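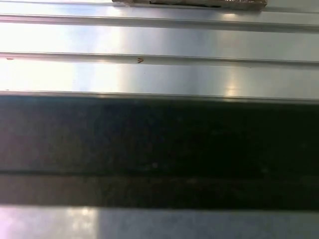
Wrist camera view at close range: ribbed silver metal with glare on the upper bands, dark band below.

Baltbridge perception and control group
Minutes of the software meeting, 16 February 2021
Chair: Osamu Hosoda
Present: perception, motion planning, controls, tooling. Nordin joined by phone for items 1 and 2.

1. Minutes of the last meeting
Accepted with one correction. The planner timeout was listed in seconds and should be in milliseconds. The value, 1000, is right. The action on the log viewer is carried over to item 5.

2. Wrist camera, reflective surfaces
Perception went through the close-range frames. On bare ribbed metal the exposure control settles on the average of the whole view, and with a wide dark band in the picture it goes too bright. The metal then washes out to near white in places and the edge finder loses the rib lines there. The left part of the second rib in the attached view was used for discussion. The rib itself is still readable as a thin light line over a gray channel, but the band above it has very little left to work with.

Two options were discussed. The first is to meter only on the region the planner is heading for. The second is to take a short and a long exposure and merge them before edge detection. Controls pointed out that the second option adds a frame of delay to the servo loop, and the loop has no room for it at the current approach speed. Nordin has seen the same trouble on their own setup and uses region metering. They will send the settings.

The small reddish marks on the rib were raised as well. The feature tracker likes spots of this kind and will lock on to them. Whether they are debris or marks in the surface can't be settled from one view. Agreed that the tracker should not use any single point feature on the metal as an anchor, whatever it is.

Decision: region metering goes in first. Exposure merging stays on the list but is not scheduled.
Action: perception to add the metering region to the camera driver and rerun the stored set of 351 frames.

3. Planner, seams and steps
The horizontal line in the dark band comes back from the depth estimate as a step in some runs and as flat in others. Planning treats a step as a collision boundary, so the same approach is accepted one time and refused the next. Planning asked for a confidence value along with the height. Perception can supply this but the message format has to change, and the Stiltska bridge reads the old format.

Osamu asked whether the bridge could ignore unknown fields. Tooling thinks so but has not tried it.

Action: tooling to test the bridge with the longer message and report by e-mail.
Action: planning to slow the approach when confidence is low, in place of refusing the path.

4. Vundari controller release
The new release changes the default for velocity limits at startup. Controls has read the notes and wants to set the limits explicitly in our launch files before upgrading. No objections. The two test cells stay on the old release until this is merged.

5. Log viewer
Carried over from December. Camera frames and joint states still drift apart on long recordings. The cause is that the viewer stamps frames on arrival — the driver already provides a capture time and we should use it. Tooling has a branch, not yet reviewed.

Action: controls to review the branch.

6. Other business
The naming of calibration files was brought up again. Left for the next meeting.

Minutes taken by tooling. Corrections to Osamu Hosoda.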